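Quintero 2 Record Cleaning Kit

Tamongate Audio > Vinyl Care > Wet Cleaning
Item no. 491
In stock. Ships from Sterkden.

You bought a box of twelve-inches out of somebody's garage. They smell like a boat. Side one of the first record plays like bacon, side two plays like bacon with a trumpet on it, and you have begun to suspect that the previous owner kept them under the dog. The Quintero 2 is made for this box.

It's a hand-cranked wet cleaner, with no motor, no vacuum and no app. You fill the trough, clamp a record between the label covers, stand it in the bath and turn it by the knob while two goat-hair brushes work both sides at once. Then you rinse it, rack it and leave it alone for a while. People who own vacuum machines will tell you this is primitive. They will tell you loudly, as they have been standing next to a vacuum machine.

What's in the box

Trough with lid
Pair of goat-hair brushes
Label clamp with rubber seals, plus a spare set of seals, which you will lose
Drying rack, holds 23 records
Bottle of Vollalen concentrate
Funnel and paper filters
Two lint-free cloths
Instructions, four pages, one of them useful

Sizes

Fits 12-inch and 10-inch records as supplied. For 7-inch singles, move the axle to the lower slots. For big-hole 45s you need the jukebox adapter, sold separately, and yes, we've heard what people think about that. Not for shellac. The Vollalen concentrate contains alcohol, and alcohol and 78s have never gotten along. If you put your grandfather's foxtrots in it we will be sad for you, but we won't send a refund.

How to use it

Mix one capful of concentrate with distilled water up to the line. Tap water leaves minerals in the groove, and you'll hear them. Give the record three turns clockwise and three back, slowly. This isn't a salad spinner. Lift it out, let it drip over the trough, rinse with plain distilled water and rack it. Don't put it back in the old inner sleeve, unless you enjoyed cleaning it and would like to do it again.

Pour the used fluid back through a paper filter and it's good for another batch. When it turns the color of weak tea, throw it out. If it's the color of strong tea after one record, please write and tell us which record.

What it won't do

It won't fix scratches. It won't fix groove wear, which sounds a lot like dirt until you've cleaned the dirt off. It won't make a warped disco promo lie flat, and it won't turn a bad pressing into a good one. We get returns every month from people who have learned that their copy was just noisy.

Drying and storage

The rack has its own feet and goes on any level surface. A kitchen counter is the usual place, well away from the stove and from anything greasy.
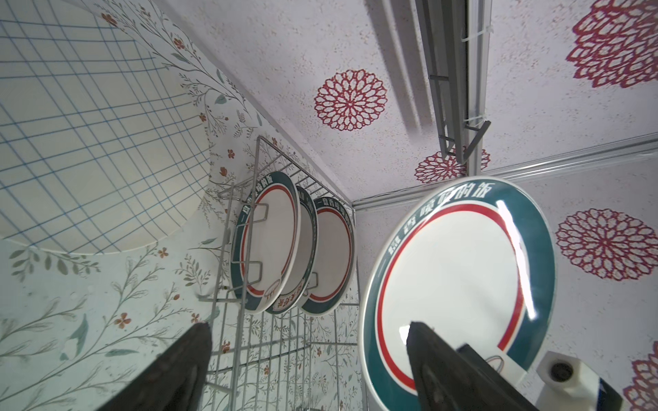

Allow an hour in a dry room and two in a damp one. Playing a record wet is a matter of religion in some circles, and we stay out of it, but the warranty on your stylus probably doesn't. Once dry, a record should go straight into a fresh poly-lined sleeve. We sell those too (see Related Items), at a price that seemed reasonable to us at the time.

Customer comments

"Cleaned a whole crate of Italian library music over a weekend. My wrist hurts and I can hear the bass player breathing." Annelore Dreßler

"Brushes shed a little for the first few records, then stopped. Fine otherwise. Lid doesn't click." Verified buyer

On the lid: it was never meant to click. We changed the mold in June and it now fits tighter, though it still doesn't click.

Related items

Vollalen concentrate, refill bottle
Replacement brushes, pair
Jukebox adapter for big-hole 45s
Poly-lined inner sleeves, pack of 50

Page updated 10 Sep 2019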